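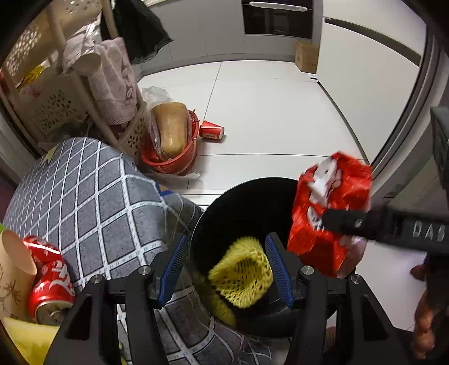
Pay-per-bag trash: is anyone else in Nalside coming out ahead?

marlowsporch
Posted 6th January

So we're a few months into the tag system (ours started in August) and I finally sat down with the bills. Under the old flat rate we paid the same whether we put out one bag or five. Now it's 2 dollars a tag, and with two adults, a toddler and a dog I'm buying tags like they're gum. I'm not against the idea! I just thought we'd save something by now. What are the rest of you doing?

tinkerdell
Smaller can in the kitchen. I know it sounds backwards, but with the big one we'd toss anything in without thinking. Now I flatten stuff, I squash stuff, and we're down to one tag most weeks.

gus_on_fourth
I'll be the grump. The flat rate was fine. All this did was push the trash into other places. Go look at the cans by the ball field on a Monday morning, they're stuffed with kitchen bags.

tinkerdell
Gus, those cans were stuffed before too. I walk past them every day.

gus_on_fourth
Not like this they weren't.

jnyanda
Joyce Nyanda here, I'm over on the Nyamweya Road side. What helped us was getting the food out of the trash. Peels, coffee grounds, eggshells, all of it goes in a bucket with a lid and then out to the compost heap. What's left is mostly packaging and it hardly weighs anything. It still takes up room though, those foam fruit sleeves and chip bags puff right back up after you push them down.

marlowsporch
Ugh, the foam sleeves. Can those go in the recycling? My mother-in-law swears they can.

jnyanda
Not in ours. I called the hauler and the lady said no foam of any kind, and no plastic bags either — those jam up the sorting line. The grocery store has a bin for the clean plain bags, but the crinkly printed ones are trash as far as I know.

pelican42
I save the sleeves and wrap Christmas ornaments in them. I now own way more sleeves than ornaments, so maybe don't take my advice.

gus_on_fourth
See, this is what I mean. We're paying to have homework.

tinkerdell
You're paying for what you throw out, Gus. I was paying for your five bags before.

gus_on_fourth
Four bags. And my brother-in-law's place still has flat rate and it's cheaper than what I pay now.

marlowsporch
OK OK, truce please. Joyce, does the bucket smell? Our kitchen is tiny and I've got a kid who opens everything.

jnyanda
A little in summer if you forget it. I empty it every other day and put torn newspaper in the bottom. Ours has a screw lid, which might slow your kid down.

marlowsporch
Sold. Trying the bucket first and the small can after that if I can talk my husband into it. I'll post again when the next bill comes.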